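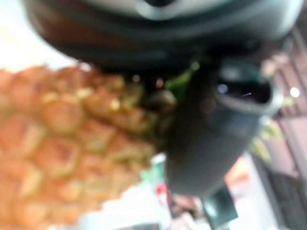

Fig. 4. Whole pineapple, rind orange-tan, crown leaves green.

4. Preparing whole pineapple for the Vallgate slicing board

Read this section before you put a knife to anything. The Vallgate board is sold as fitting "any pineapple." We have our doubts, and the Kunum fruit tray that ships with it is on the small side.

4.1 Choosing the fruit

1. Ignore most of what you have heard about pulling a leaf from the crown. A leaf that comes out easily may mean a ripe fruit or just an old leaf.
2. Smell the base. A sweet smell is good. A sour or winey smell means you are late.
3. Press the rind with your thumb in a few places. It should give slightly. Reject fruit with soft, leaking spots.
4. Don't go by rind color alone. An orange rind looks promising and a green one can still be sweet inside.

Note: Standing the fruit on its head overnight "to spread the sugar" is a popular tip. We tried it through most of December and could not taste a difference. Do it if you enjoy it.

4.2 Washing

1. Rinse under cool running water and scrub with a stiff vegetable brush.
2. Work the brush along the diagonal rows, so the bristles get down into the seams between the eyes. 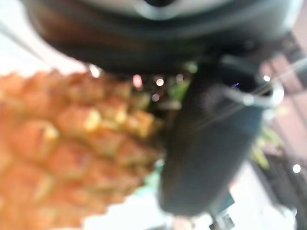
3. Go over the rind a second time, with the raised points of the eyes facing you. Grit hides in the darker grooves, and the knife will drag it through the flesh.
4. Pat dry with a towel. Skip the produce washes - plain water has done the job for us.

CAUTION: The rind is rough and crown leaves can have sharp edges. Hold the fruit with a folded towel while you scrub.

4.3 Cutting

1. Lay the fruit on its side and twist or cut off the crown.
2. Trim the base flat. Stand the fruit on this end and check that it does not rock.
3. Slice the rind away from top to bottom, following the curve.
4. Remove leftover eyes with shallow V-shaped cuts along the diagonals. The Esteban eye remover listed in the accessories leaflet does this too, more slowly than a paring knife.

CAUTION: Never trim a fruit that rocks. The rubber feet hold the board still. They do nothing for the fruit.

4.4 Storing

Tray capacity is given as 400 g of cut fruit. Expect less if you like thick chunks. Cover, refrigerate, and eat within 3 days. The Manus lid is described as airtight, but keep the tray level anyway.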